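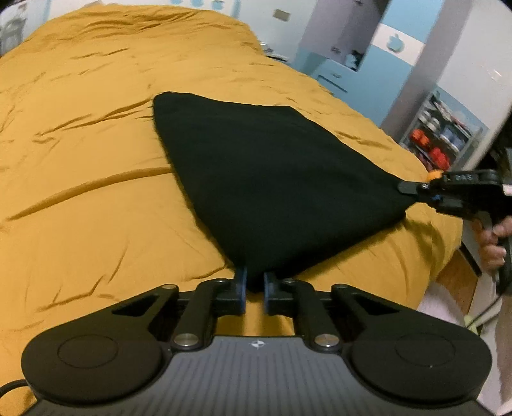 Black lint and fuzz on a mustard duvet cover from folding laundry on the bed

Posted in Home Care > Laundry and Bedding

I fold all my laundry on the bed. The bedroom is the only room in the apartment with a surface big enough, and I don't have a table I'd want to clear off every time. The duvet cover is a mustard yellow one with a satiny finish, bought last November from Saengthong. The tag says 100% polyester.

Whenever I fold dark things on it, mostly black T-shirts and a set of black cotton cloths I use for dusting, there is black fuzz left behind on the yellow. It shows up badly. A lint roller gets most of it, but the roller also tugs at the fabric and I think it is starting to leave little snags near the foot of the bed. The other problem is creases. The cover has long creases in it that come back after every wash, and leaning on it to fold makes more of them.

So what I would like to know is whether there is a way to get the fuzz off without the sticky roller, whether I should be washing the black things differently, and whether anything can be done about the creases with the cover still on the bed. I have an iron but I've been afraid to use it on this.

Thanks in advance.

-- mustardbed

2 replies, oldest first

plainhem wrote:

Start with the black cloths. New black cotton sheds for the first several washes, and if they go in with towels they pick up towel lint on top of their own. Wash them by themselves or with the T-shirts, inside out where there is an inside. Cold water, short cycle. Then dry them on low and clean the lint screen before you start, even if it looks all right. Shake each one over the bathtub before it goes anywhere near the bed.

For the fuzz that is already on the cover, try a rubber glove, slightly damp. Drag it in one direction and the fuzz rolls up into a line you can pick off. Don't scrub back and forth. On a satin weave that will rough up the surface, and rough spots hold lint worse than smooth ones. A clothes brush with soft bristles also works. I have one from Mendeo that I like but any soft one will do.

I'd stop using the roller near the snags. If a thread is pulled, don't cut it flush. Work it through to the inside with a needle and leave it there.

On the creases, check the care label first. Polyester satin can usually be ironed on the lowest setting, inside out, with a thin cotton cloth between the iron and the cover. Don't do it on the bed with the duvet inside it, though. A hand steamer is easier with the cover on. Pull the side of the cover straight with one hand, keep the steamer a few inches off, and go along the crease instead of across it. Let it cool before you sit down. If you take it out of the dryer while it's still a little damp and put it on the bed right away, you may not need the steamer at all. The long creases are mostly from the cover sitting balled up in the drum after the cycle ends.

One more thing about folding small cloths on a slippery cover. They slide around if you try to smooth them flat with your palm. Take hold of two corners and pull the edge taut first, then bring the corners together and lay it down. You press on the bed a lot less that way.

jornelwood_tenant wrote:

just put a sheet down. I keep an old flat sheet folded on the chair and throw it over the bed when I do laundry, then shake it off the balcony. 2 minutes. I had a Plultum cover in gray and the same thing happened with white towels so it's not the color of yours, it's any light on dark or dark on light

don't know about the iron, I never iron bedding

mustardbed added:

The glove worked on the part I tried, up by the pillows. Will do the rest tonight. I looked at the label and it has the iron symbol with one dot, so I take it low heat is okay. I'm going to wash the black cloths by themselves a couple of times before I fold them on there again, and the flat sheet is a good idea until then.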